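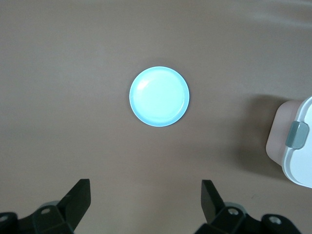

# Skusia soil temperature and snow depth series

Hourly soil temperature and daily snow depth from a north slope above the village of Skusia, between 50 m and 135 m over the valley floor. We collected the data to see how long the ground stays frozen in spring, and if this period becomes shorter over the years. The record is not long enough to speak about climate trends alone. Please combine it with a longer series from a station nearby.

Version: October 2019

## Files

- `soil_hourly.csv` has the soil temperature at three depths
- `snow_daily.csv` has the snow depth, read from the stakes
- `sites.csv` has the position, slope and plant cover of each site
- `flags.md` explains the quality codes
- `old/` keeps the files from before the clock correction. Do not use them for new work.

## Columns in `soil_hourly.csv`

| Column | Unit | Note |
|---|---|---|
| `site` | text | Same code as in `sites.csv` |
| `time_utc` | ISO time | Start of the hour |
| `t05`, `t20`, `t50` | °C | Number is the depth in cm |
| `flag` | integer | 0 is good, see below |

Missing values are empty cells. In the old files they were written as -99, and this caused a wrong mean in one of our own reports.

## Quality codes

- 0: checked, no problem found
- 1: filled by a straight line, gap of two hours or less
- 2: sensor was out of the ground or very near to the surface
- 3: battery low, value is suspicious
- 4: clock was corrected afterwards

Code 2 appears mostly at the site Mottram, where frost lifts the upper sensor almost every winter. Kelly Parsons pushed it back each September, but we do not know the exact day when it started to move. For this reason the code begins at the first hard frost, and it probably marks some good values too.

## Known problems

The zero point of the loggers was tested in an ice bath before they went into the ground. After this it was tested again only for the site Kellum. Small differences between sites, less than 0.2 °C, should not be interpreted.

Snow stakes were read by eye. When the wind was strong the snow around the stake was often lower than on the slope, so the depth is more likely too small than too big.

At the lowest site a drainage ditch was dug some meters from the sensors. The 50 cm values after this work are warmer in winter. We left them with code 0 as the sensor itself is fine, but for me it is not the same site anymore.

## How to read the data

```python
import pandas as pd

df = pd.read_csv("soil_hourly.csv", parse_dates=["time_utc"])
good = df[df["flag"].isin([0, 1])]
```

The script `plot_site.py` stops after 3000 rows by default. Use `--all` to draw the full series.

## People

Nataša Karagiannis (data checking, this file), Kelly Parsons (field work), Alfie Bramwell (loggers and clock correction).

Corrections are welcome. Please write the site code and the hour in UTC, otherwise I cannot find the row.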